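Upstairs at the office, again

23 April 2022

I said in my last post that I would write up the mezzanine once we had been using it for a while. We have, so these are my notes.

The best thing about it is the railing. It's black metal with thin balusters, so the upper level still feels like part of the big room. It does get stuffy up there, and the pedestal fan has earned its spot.

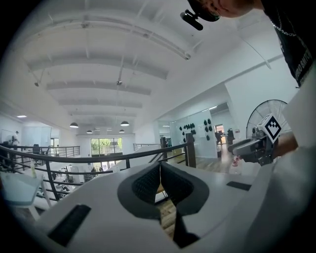
Lợi Tô wanted the fan moved closer to the stairs. We tried that for a day and moved it back.

The wooden table took longer to settle. I had it in the middle of the floor at first and people kept walking into the corners. Now it goes right up against the railing, under the dark wooden handrail. You can stand at it and work, and small things can sit in a row at the back.

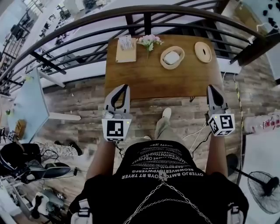 What's left to do

The white table stays. I priced a bigger one from Clendska and it was 3,369 delivered, so no. A second fan would be up to 300, and I may do that before summer.
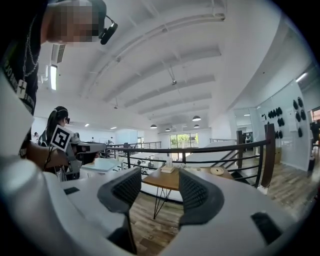 I also want a rug, mostly for the noise. The planks carry every footstep to the desks downstairs. If you have bought one for a floor like ours, leave a comment with the size you picked.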